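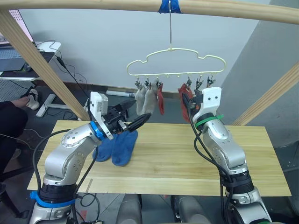

Como secar meias num estendal de molas e guardá-las aos pares

Publicado por Mirsad Papadopoulos na secção Roupa e Lavandaria
Segunda-feira, 21 de março de 2022

As meias ocupam pouco espaço e dão muito trabalho. Num estendal de chão enchem as varetas todas, e em cima do radiador ficam duras e caem para trás. Um cabide pequeno com molas, pendurado pelo gancho, resolve a secagem de alguns pares de cada vez e deixa o estendal livre para camisas e toalhas.

O que é preciso

Um cabide com molas. Os de plástico, dos mais pequenos, chegam para as meias de uma ou duas pessoas. O meu veio da Cludier, em Bragança, e custou 249 cêntimos em promoção.
Uma barra ou varão onde o pendurar.
Um pedaço de fita adesiva, para o gancho não escorregar.
Uma mesa ou tábua limpa por perto, onde se possa pousar a roupa.

Passo 1. Escolher o sítio

Pendure o cabide à altura do peito ou um pouco acima, num lugar com ar a circular. Evite encostá-lo à parede. Se a barra for curva ou muito lisa, dê umas voltas de fita no ponto onde o gancho assenta. A fita de cor viva tem a vantagem de se ver bem quando chega a altura de a trocar.

Passo 2. Preparar as meias

Tire as meias da máquina e pouse-as na mesa. Desenrole as pontas e estique o cano com a mão. Uma meia que fica embrulhada no calcanhar demora o dobro do tempo e cheira mal no fim. As de malha mais grossa devem ser sacudidas duas ou três vezes.

Passo 3. Prender pelo cano

Há quem prenda pela biqueira para não marcar o elástico. Eu prendo pelo cano, com a mola a apanhar só a beira. Em meias finas a marca desaparece ao calçar. Segure o tecido com uma mão e abra a mola com a outra, sem puxar a meia para baixo enquanto a mola fecha.

Distribua o peso pelos dois lados. Se puser tudo à esquerda, o cabide inclina e as meias juntam-se umas às outras. Com pares da mesma cor, pode pôr uma meia de cada lado, mas depois é preciso ir buscá-las às duas pontas.

Passo 4. Deixar secar

Dentro de casa, com a janela entreaberta, conte com uma noite. Em abril, na varanda, as de algodão fino secam numa tarde. Passados 30 minutos vale a pena dar a volta ao cabide, se um dos lados estiver virado para a parede.

Passo 5. Tirar e estender na mesa

Aperte a mola antes de tirar a meia. Puxar sem abrir alarga a malha e, com o tempo, parte a mola. Vá pousando as meias na mesa, cada cor para seu lado e com as biqueiras viradas para o mesmo sentido dentro de cada par. Deixe o enrolar para o fim, quando já não houver nada pendurado.
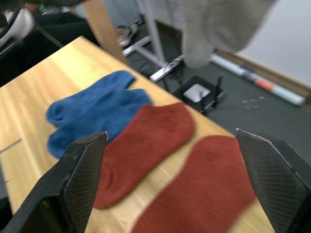 As azuis de um lado e as vermelhas do outro, antes de dobrar.

Passo 6. Formar os pares

Sobreponha as duas meias com os calcanhares alinhados. Alise com a palma da mão, do cano para a biqueira. Nas meias curtas, dobre uma vez ao meio e fica feito. Nas de cano alto, dobre em três e meta a última dobra dentro do cano. Não vire um cano sobre o outro em bola, porque o elástico de fora cede primeiro.

Se sobrar uma meia sem par, ponha-a à parte numa caixa e veja na lavagem seguinte.

Passo 7. Guardar

Uso as divisórias Plitwood na gaveta, com os pares ao alto e a dobra para cima. Uma caixa de sapatos cortada serve igualmente. As meias de inverno vão para trás.

Problemas frequentes

O cabide roda com o vento: prenda o gancho com mais uma volta de fita.
A mola não segura malha grossa: apanhe menos tecido.
As meias largam tinta: seque as escuras afastadas das claras nas primeiras lavagens.
Partiu-se uma mola: as da Clikholm vendem-se à parte, referência 2541.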